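Print this page
E-mail this to a friend

Folding lessons with Pushpa Jaiswal

I had been in Pushpa Jaiswal's kitchen for maybe two minutes when she handed me a towel and told me to fold it. No coffee yet, no small talk. I folded it in half, then in half again, then kind of gave up and patted it. She looked at it for a while.

"Okay," she said. "So that's a pancake."

Pushpa runs the linen side of Loureiro, a small guesthouse with seven rooms, and she has been folding towels for a living since her first summer job at a laundry called Treduvier. She's 54 now. In May she started giving evening classes on looking after household linen, and the first one filled up so fast that she had to borrow chairs from next door. I wanted to know who on earth signs up for that (besides me, obviously — I was on the waiting list!).

"People who just moved," she said. "People whose mother did it all. One man came because his closet door wouldn't close. He had 200 towels in there! I asked him how many people lived in the house and he said two and a dog."

She does everything on the kitchen table, and she likes a plain one with nothing on it. The ironing board is for ironing, she told me, and a bed is the worst place of all because it sinks and you end up chasing the corners around. She wipes the wood down, lets it dry, and then out come the towels, one at a time.

I asked whether she had a favorite, expecting her to name something thick and white and hotel-ish. She went straight for the cats.
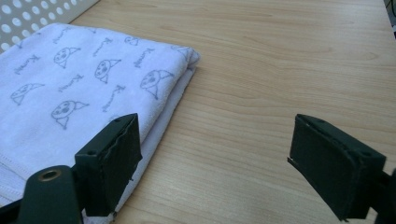
The cat towel, folded, on the table.

"My niece gave it to me and I thought, well, that's going to the back of the closet," she said. "Gray cat faces! And writing in between! But it's soft and it folds like a dream. Now I use it in every class. Everybody relaxes when they see the cats."

It's also handy for teaching, she says, as a print has a right side and you have to decide where you want it. She likes the pattern on top and the thick rounded fold facing out, toward whoever opens the closet. Hems go to the back or underneath. "You want to grab one fold and have one towel come out. If you've got four edges looking at you, you pull the wrong one and the whole pile comes down on your head."

So how does she get there? Long sides together first, she said, then smooth it with your forearm. ("Your hand only does a hand's worth.") Then fold the short ends in, and stop before it gets too small. She thinks most of us fold too many times. A towel that's been folded into a brick has no air in it, and she swears it smells like the closet by the end of the month.

We got onto fabric softener, and I wish I'd recorded her face. She won't have it in the house. She uses half the detergent the box says, shakes every towel hard before hanging it, and that's the whole routine. She once counted how many towels she'd shaken out in a single season at Loureiro and quit at 3000. "My shoulders are excellent," she said.

I tried again before I left. Long sides, forearm, short ends. She turned it around so the fold faced me, pressed it once with her palm, and put it on the shelf with the others. Then she made the coffee.

Pushpa's next class starts at 6:30 in the evening, and you should bring two bath towels of your own, any size, clean.

Print this page
E-mail this to a friend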